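Projects > Brumar > Room Turnaround > README

# Brumar room turnaround set

Recordings of one robot arm clearing and resetting bedside cabinets, collected for the Mermont guest house group. Release of April 2019. 2 comments | 5 shares

## Background

Room attendants at Bremcombe clear each bedside cabinet by hand – snacks, bottles, dishes – before they wipe it down. Mermont wants the arm to take that step so one attendant can cover two rooms at once.
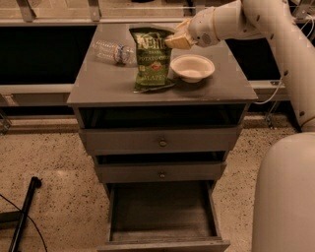 Does the arm replace an attendant?

The rota keeps the same number of people, but the hours move from clearing to checking and bed making.

## Contents

- 311 episodes, each up to 60 seconds
- head camera video and joint positions
- 93 episodes marked "assisted", where an attendant stepped in

Attendants asked for two changes after the first trial: a stop button by the door, and a slower reach when someone is in the room. Both are in this release. 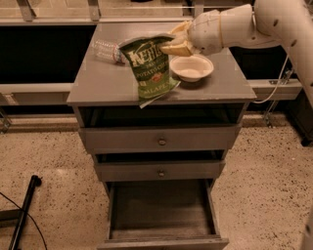 The slower reach adds time per item, and Lengyel logs it separately in speed.csv. Drawer tasks are still done by staff. New episodes are due in May.

We use cookies to improve this site. Accept | Settings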